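I took my nephew to the Vasta open house in June, and I've been boring everyone at work with it ever since, so now it's your turn.

Vasta is a small robotics outfit on the second floor of the old Flillosby building, up past the tile showroom. They open the doors once a year. I'd signed us up expecting a slideshow and a tray of cookies. There were cookies, but there was also a whole floor of robots doing stuff, and people standing next to them who clearly could not wait to be asked questions. My kind of place!

The big crowd was around Yeon, the mobile one, which rolls up and down the hallway and opens doors. It's impressive and it's also loud, and after it went past us for the fourth time my nephew wanted to see "the one with the blocks." That was at the far end, a station called Plorholm, and we ended up staying there until they started stacking chairs.

Pichit Kongkaew was running it. He has been on the project for 2 years and talks about toy bricks with the kind of seriousness I associate with people who restore pianos. The job is easy to explain to a kid: get a brick, put it on the plate, press it down so it stays. He had a screen up with what the head camera sees, and he let us flip through the stills as long as we wanted.

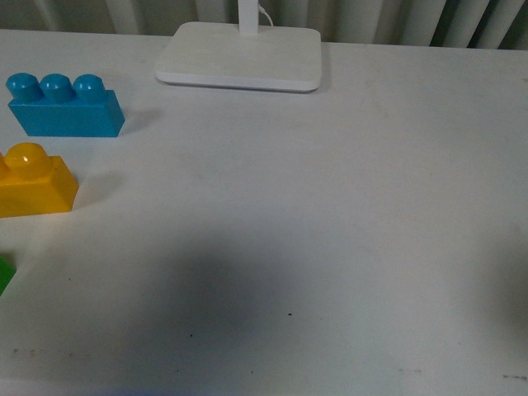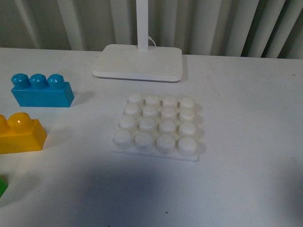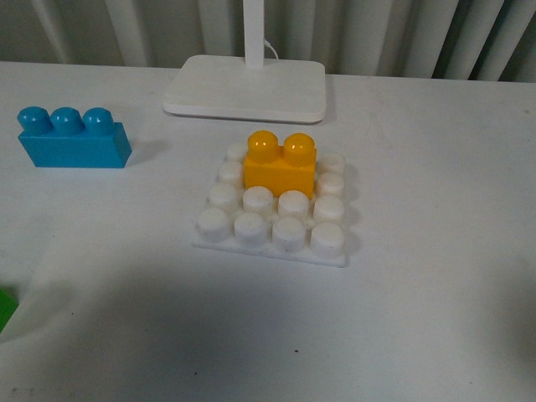
I had figured the hard part would be finding the bricks. Big, shiny, primary colors, how could a computer miss them? Pichit agreed that the blue and the yellow are easy. What he loses sleep over is the plate, which is white, on a white table, with a white lamp base right behind it. All the software has to go on is the studs and the little gray shadows they throw. He put his finger on the still with the yellow brick up in the back two rows and asked my nephew how many studs were hiding under it. Four, the kid said, right away, by working it out from the ones still showing. Pichit was delighted. Apparently that's pretty much the question the software has to answer too, every single time, before it can decide where a second brick could go.

Then there's the pressing. These are the big toddler bricks, so you'd think they'd be forgiving, and they are if you're a toddler. You wiggle, you feel it catch, you lean on it. A robot that comes down a hair off center just ends up parking the brick on top of the studs, and from above it can look nearly right. They've logged more than 2000 tries at this station and Pichit said the early ones were mostly that: a brick sitting there looking placed, then sliding off at the first nudge. So now there's a push at the end and a check on how much the brick gives. I loved this. I've put together so much flat-pack furniture that could have used a check like that.

We watched a long run of them live. I won't pretend every one was a winner. One brick got shoved clear to the side of the table and a lady behind me said "oh, honey" to the robot. But when one goes in properly there's a small click, and people cheered for the click, grown adults, me included. My nephew kept score on the back of his visitor map and got to 32 tries before he ran out of room.

I asked what it's all for, which I'm sure he gets every ten minutes. He said it's practice for anything where one part has to seat into another part: connectors, lids, battery covers. The bricks are cheap and washable and visitors don't need them explained.

A couple of practical notes if you go next year. Parking behind the building fills up early, but the street is fine. Go to Plorholm first and save the hallway robot for later, you'll hear it coming anyway. The elevator is slow. And bring a kid if you can borrow one, because the staff will hand a kid the good stuff to hold. I got a sticker.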